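How Does a Wheel Know How to Roll?

Last updated: April
Reading time: 5 minutes

I got a letter from a reader in Oremside who wanted to know why wheels are round. I laughed when I first read it, because of course wheels are round! Then I sat there with my toast going cold and found I couldn't explain it in a way I liked. So I went and found out, and now I get to tell you.

Rubbing is the problem

Try this. Put a heavy book on the carpet and push it with one finger. It doesn't want to go, does it? The bottom of the book and the top of the carpet are rubbing against each other, and that rubbing is called friction. Friction slows things down when they slide. It's why your socks grip the rug and why you can't drag a full toy box very far without puffing.

Now put four or five round pencils on a table, lay the book on top, and push again. Whoosh! (Mine went off the edge and landed on my foot, so maybe put your other hand out to catch it.) The book isn't scraping along the table anymore. The pencils are turning underneath it, and turning is much easier than scraping.

People worked out this trick a very long time ago. You can move a big heavy thing on logs, as long as you don't mind picking up the log that pops out at the back and running round to put it at the front. Over and over. All day. I think I'd have gone home by lunch.

The clever bit is in the middle

A wheel is a bit like a slice of log, but with one big improvement. There's a rod through the middle called an axle, and the axle is joined to the thing you want to move. So the wheel comes along with you, and you never have to go back and fetch it.

There's still some rubbing where the wheel meets the axle. You can hear it when a cart squeaks. That's why people put grease or oil in there, and why lots of wheels have little steel balls tucked inside the middle. Those are called ball bearings, and they do the same job as the pencils under your book — they roll so that things don't have to scrape.

And why round? Well, every point on the edge of a circle is the same distance from the center. When a round wheel turns on a flat floor, the axle stays at the same height the whole way. With a square wheel, the axle would go up every time you tipped onto a corner and down again after it. Bump, bump, bump. You'd have to lift the whole cart a little bit for every corner! I tried it with a cracker and a toothpick and I can report that square wheels are terrible, though still tasty.

Big wheels and little wheels

My friend Sharon Tanui fixes wheels for a living in a shop in Pleltley. Bikes mostly, and strollers, and carts, and anything else people push through the door. I asked her how many she'd mended last year and she looked in her book and said 566. That's a lot of wheels!

Sharon told me that the size of a wheel matters more than people think. A tiny wheel drops into every crack in the sidewalk. A big wheel hardly notices, because it reaches right across the gap and starts climbing the far side before it can fall in. So a suitcase with small wheels is happy in a shiny airport and grumpy on a gravel path. A bike is fine on both.

She also said to look at where the big wheels are. On lots of wheelchairs they're at the back, on both sides, and they carry much of the person's weight. Many have an extra ring on the outside that's just for hands, so you can push yourself along without getting your fingers dirty. There may be two handles at the back as well, in case you'd like somebody else to do the pushing.
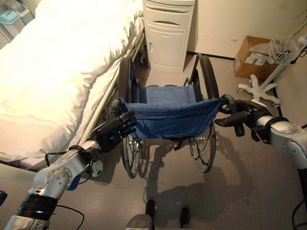
What are spokes for?

The first wheels were solid, like a big wooden cookie. They were strong, but oh my goodness, they were heavy. Then somebody had the bright idea of leaving most of the wheel out. You keep the rim around the outside and the hub in the middle, and you join them with thin sticks called spokes.

On a bike the spokes are thin wires, and they're pulled very tight. You'd think something so skinny would fold up when you sat on the bike! But the wires all pull on the rim together, and together they keep it nice and round. Sharon plucks them like guitar strings to check them. A dull sound means a loose one. She let me have a go and I couldn't hear any difference at all — but she's had a lot more practice than me.

Go and measure something

You can use a wheel to measure how long a path is. Put a blob of chalk on your bike tire, roll forward until the chalk is back at the bottom, and mark where you started and stopped. That's how far one turn takes you. Then walk your bike along and count the turns.

I did this on the path by the pond at Mrema and got 265 turns to the ice cream stand. I had to start again twice because I kept waving at ducks and losing count. Coming home a different way took only 171, so guess which way I'm going next time.

If you try it, write down your number and the name of your path and send it in. A class in Brindum has already said they want to get to 2,000 turns between them, and they're going to use a wheelbarrow.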